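Jundovholm (die-cast series)

Jundovholm is a line of small die-cast vehicles made by Jomano, and it's the one I've been collecting and cataloging longest, so forgive me if this entry runs on a bit. The line covers delivery vans, ice cream trucks and city buses, nearly all of them in the small scale that fits in a shirt pocket. I count 37 castings. Other lists give more, but they treat every new wheel type as a new casting and I don't. 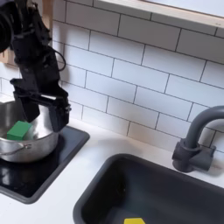
Gripper above a stainless steel pot.

Numbering

Every model has a base number stamped under the rear axle. The first bus is 874, which throws people off, as there was never a 1 or a 2 in this line! Jomano simply carried on from its older farm range. The highest number I've handled is 3455, a bakery van in cream with a brown roof, and the jumps in between are huge. Don't try to fill the gaps — most of those numbers went to track sets and playmats.

Castings and paint

The early vans have metal bases and a tiny rivet at each end. Later ones went to plastic bases with one rivet in front and a tab in back, and they feel noticeably lighter in the hand. Paint is where I get carried away. The ice cream truck alone came in mint, pale yellow, white and a strange salmon pink that I love and my family can't stand.

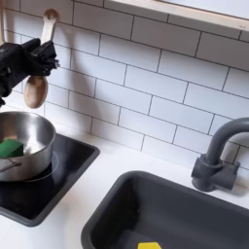 Wooden spoon held over a saucepan.

Window plastic is clear on the buses and smoky on nearly everything else. If you find a bus with smoky windows, check the rivets before you get excited (mine had been drilled out and put back together with parts from a van).

The Winow cases

Outside its home market the line was sold under the Winow name, packed 25 to a case. The cards are blue instead of orange and the base still says Jomano. Case mixes were uneven, so the fire bus turned up twice in some cases and was missing from others.

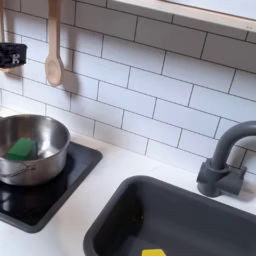
White subway tile with dark grout, and a light wooden spoon against it.

Hwang reissues

Hwang picked up the tooling later and put out a short run of reissues every May. They're easy to spot: the headlights are printed, the wheels are a little wider, and the base number has an H after it. Some collectors skip them. I keep mine on the same shelf as the originals, mostly for the bakery van,

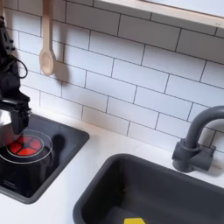 which came out in a dark green that Jomano never used on it. The reissue cards have a checklist on the back, but it leaves out both tow trucks, so I wouldn't use it as your only guide.

See also: Jomano farm range; Winow track sets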